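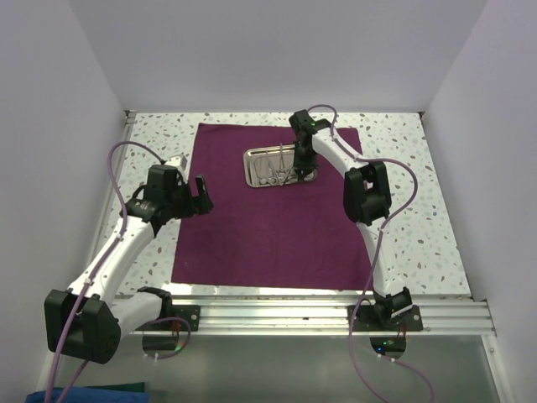

Chapter 4
Setting Up and Handling the Instrument Tray

Before You Begin

If you have worked through the first 3 chapters in order, you have already scrubbed more hands, folded more cloths and filled in more labels than you probably expected to when you signed up for this course, and I thank you for your patience. Now we come to the part most students have been waiting for, the tray itself.

I learned tray work from Sunita Negi, in a long, narrow practice room at the Clerano school, and she had us spend the whole first morning on the cloth. We were not allowed to touch a single pair of forceps until after lunch! I remember grumbling about it with my bench partner, Yogesh Srivastava, and I also remember that when we finally did set our trays down, they stayed where we put them and did not clatter. I have taught it her way ever since.

So we will begin with the surface. Lay your cloth in the middle of the table and smooth it outward with the flat of your hand. Leave a border of bare tabletop showing, so that you can always tell at a glance where your working area stops. A dark, plain cloth is a kind thing to practice on, as bright metal shows up well against it and a small clamp is hard to lose. Look along the edge before you go on. It need not be ruler-straight, but it should lie down.
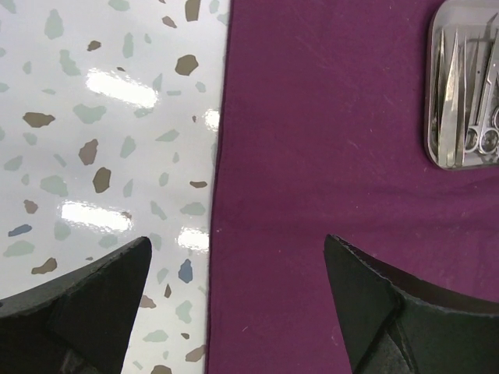 Figure 4.1 The edge of the practice cloth against the bare tabletop. Notice the faint creases and the small specks of lint.

Lint deserves a word of its own. It clings to soft cloth, it travels from the cloth to your gloves, and from there it will find its way into the hinge of the nearest pair of scissors. For these exercises a quick pass with a lint roller is enough. (Draping for a real procedure is another matter altogether, and we will get to it in Chapter 11.)

Once the cloth is down, the tray goes on it, and the ringed instruments go into the tray lengthwise, with their finger rings together at one end. Choose the end nearest the person who will be picking them up. Take your time over this, and when you think you have finished, step around to the other side of the table and look again.

Words to Know
Finger rings: the loops at the handle end of scissors and many forceps.
Working area: the part of the table covered by the cloth.
Border: the strip of bare table left showing around it.

Warm-Up
Lay and smooth your cloth, then lift it off and start over. Keep at it for 30 minutes, trading places with your partner whenever you like.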